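From: list member at Misero
To: urura-refurb list
Date: 10/23/26
Subject: Re: Stripping the Dell towers, what to keep

> We've been offered a load of old Dell desktops through the Fluvmont
> office clear-out. Before I say yes, how far do you strip yours? We
> tend to pull the disk and the memory and send the rest off as mixed
> scrap, but the bench at Güler says we're throwing money away. Also
> is it worth keeping the blue plastic drive carriers? We've got a box
> of them and they only seem to take up shelf space.

Keep the carriers. Without one a replacement disk either rattles about or ends up held in with tape, and they get broken or lost more often than anything else in the case. We store up to 60 in a crate and bin the cracked ones.

As for how far to go, we lay the tower on its side and take the carrier out first, then the big grey plastic moulding, and after that you can get your hands in. The board is green with the DELL logo in white, and the four memory slots are just below the processor socket. 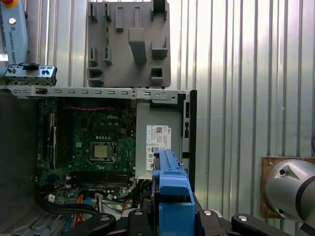 Front panel bracket next. On ours it's a small metal piece with the button and the ports on it, and it should go in the same bag as its own screws. We had a batch in September where the brackets all went in one tub and it took ages to match them up again.

I wouldn't send the boards off as mixed scrap. Leave the processor in its socket with the frame closed over it, as that protects the pins better than any bag we've tried. Graphics cards come out and get tested separately. Take the coin cell out before the board goes in the box and put a bit of tape over it, our recycler won't accept them loose with other metal.

The slow part is the wiring. The power leads run all over the place and it's tempting to cut them, but a supply with cut leads is no use to us. Snip the zip tie and unplug everything at the board end, including the little four-pin one up by the processor, then lift the supply out with its leads attached.
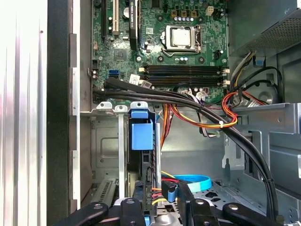

Cover off, graphics card and power leads still in place.

We do 2 towers at a time on the one bench, any more and the parts get mixed up. The count stands at 428 on the sheet since we started, and the empty cases go for steel.

If you do take the Fluvmont lot, ask whether the disks have been wiped or if they want that done at your end. We could use any spare memory you don't want.

Misero workshop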